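Zwischenbericht zum Vorhaben »Backfreie Riegel auf Dattelbasis«
Berichtszeitraum: März bis September
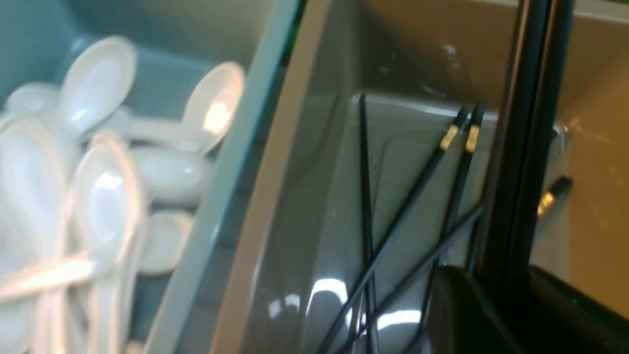 Die Rezepturentwicklung liegt im Zeitplan. Ausgangspunkt war eine Handschrift von 1936 aus dem Archiv von Kolora, in der Dörrpflaumen und Haferflocken ohne Erhitzen gebunden werden. Übernommen wurde nur das Bindeprinzip; die Pflaumen sind durch Dattelmark ersetzt.

Bis September wurden 132 Ansätze hergestellt und bewertet. Davon kommen 3 für die Überführung in den Technikumsmaßstab in Betracht. Alle enthalten Haferkleie, Haselnussmus und Dattelmark, sie unterscheiden sich im Salzgehalt und im Mahlgrad der Kleie. Bei grober Kleie bricht der Riegel beim Schneiden, bei sehr feiner klebt die Masse an der Presse von Grultex. Eine Ruhezeit von 20 Minuten vor dem Pressen behebt das Kleben weitgehend – allerdings nur bei gekühlter Masse.

Die Lagerversuche bei Kodikara laufen noch. Der Wassergehalt der ersten Charge schwankte stärker als vorgesehen; der Lieferant des Dattelmarks wurde gewechselt. Die Messreihe wird mit der neuen Ware wiederholt, wodurch sich Arbeitspaket 4 um einen Monat verschiebt. Mehrkosten entstehen nicht, die Verkostung mit Schulküchen findet wie beantragt statt.

Offen ist die Freigabe der Verpackungsfolie. Mittel für Position 2.3 werden erst danach abgerufen.

Kommentare

backstube_nord: Wird die Rezeptur nach Projektende veröffentlicht?

Fotell: Ja, mit dem Schlussbericht, einschließlich Mengenangaben.

hafer77: Geht statt Haselnuss auch Sonnenblumenmus? Wegen der Allergiker in der Schulküche.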